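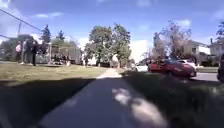

Home My tickets New request Help Sign out

Ticket 148: sprinklers on the wide lawn, dry patches not going away

Hi again, it's Oona Valtonen, and I'm back with the sprinkler thing. Short version, the Skilel timer says it's running every zone and I've got grass that begs to differ! I'm the one who looks after the lawn along the path at Brudbridge, so I hear about it whenever anybody cuts through. The big stretch to the left of the sidewalk, on the way to the trees, has turned that yellowish green out in the sun, and the turf is dry and patchy. I'd love to get it fixed before the heat really settles in.

What I've got: one Skilel timer on the wall of the pump shed, 4 zones, pop-up heads. Zone 1 is the strip by the path, zones 2 and 3 are the wide part, zone 4 is over by the house. Timer was put in last February and it's been fine until now.

What I already tried (so you don't have to ask me, ha):

Turned the timer off and on again. Clock came back right, schedule was still there.

Ran each zone by hand from the front buttons. Zones 1 and 4 came up strong. Zone 2 came up but kind of lazy, the heads rose maybe halfway and dribbled. Zone 3 did nothing at all – the screen said RUN and counted down very happily while I stood there on dry grass.

Cleaned the filters on the zone 2 heads. Lots of grit in two of them. They looked better for a minute and then went back to dribbling.

Checked the main shutoff. All the way open.

Reply from Raili Turunen, support, 9:40 a.m.

Hi Oona! Thanks for doing all that, it saves us a bunch of steps. A dead zone right next to a weak one makes me want to look at the valve box before the timer. Could you swap the zone 3 wire with the zone 1 wire at the timer (power off first, please) and run both? If zone 3 wakes up, it's the timer. If it stays dead, it's out in the yard. And is there any standing water near the box?

Reply from Oona, 1:15 p.m.

OK, did the swap. Zone 3 stayed dead and the path strip came up just fine on the zone 3 terminal, so I guess my poor timer is off the hook. Put the wires back after.

No puddles, but I got the lid off the valve box (it had grown over, I had to go get a bread knife, don't judge me) and the dirt on the zone 2 side is mushy. The zone 3 valve has one wire connector hanging open with green crud on the copper. Can I just redo that myself? I have a bag of the gel-filled ones from Aaltonen left over from the porch lights.

Reply from Raili Turunen, support, 2:05 p.m.

Yes, go for it, as long as the bag says they're OK for burial. Timer unplugged, cut back to clean copper, new connector on both wires at that valve. For the mushy side, check the fitting where the pipe meets the zone 2 valve. Hand-tight can weep for ages.

Reply from Oona, 5:50 p.m.

Zone 3 is ALIVE. I cut back a good bit of wire, put on two new connectors, and up they popped. I may have cheered.

Zone 2 is better but still not great. The fitting was loose, I snugged it up, and there's still a slow drip with the water on. I think it has a hairline crack. Atico has the part for 34 dollars, which seems like a lot for a bit of plastic, but I've ordered it. I'm leaving zone 2 off until it shows up and dragging a hose out in the meantime.

One more question while I have you – should I run zone 3 longer for a while to help the dry part catch up, or leave the schedule alone?

Reply from Raili Turunen, support, 6:10 p.m.

Nice work! I'd keep the minutes the same and add a second start early in the morning for a couple of weeks, so it has time to soak in. Leaving this ticket open until your part is in.

Status: waiting on customer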